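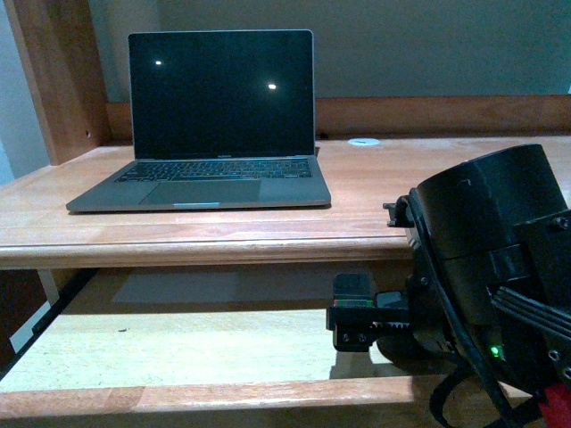 Fig. 1. Records desk, laptop open.

Aug 17, 2020
Rillcombe Materials Workshop, lime mortar series, entry 20

Batch 6 was released from its molds this morning. Two of the prisms broke at the corners during handling and have been excluded from the flexural set. The remaining prisms were transferred to the curing cabinet and entered in the register under sheet 2946.

The sand is the Blackburn delivery, sieved again on receipt. The fine fraction is higher than in the April lot, and the mix took more water to reach the same flow. Batches 5 and 6 should not be compared directly until the water has been corrected in the summary table. S. Tiedemann has been asked to confirm the moisture content of the sand as stored.

Flow table: the drop height was checked before use and found within tolerance. The brass mold has a burr on the lower rim and is to be dressed before Batch 7.

Carbonation: phenolphthalein was applied to the broken corners. The colorless rim is narrow and uneven, wider on the troweled face. Depths will be taken with the caliper on the next full section.
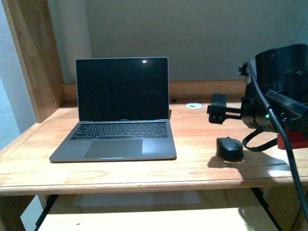
Knut Grube wrote in reply that the uneven rim is more likely a matter of curing than of mix, and he asked that the prisms be turned every 7 days, with each turn initialed in the register. Agreed, effective with Batch 6.

Outstanding: sieve curve for the Plirkport sand; replacement seal for cabinet door; R. Albers to countersign sheet 2946.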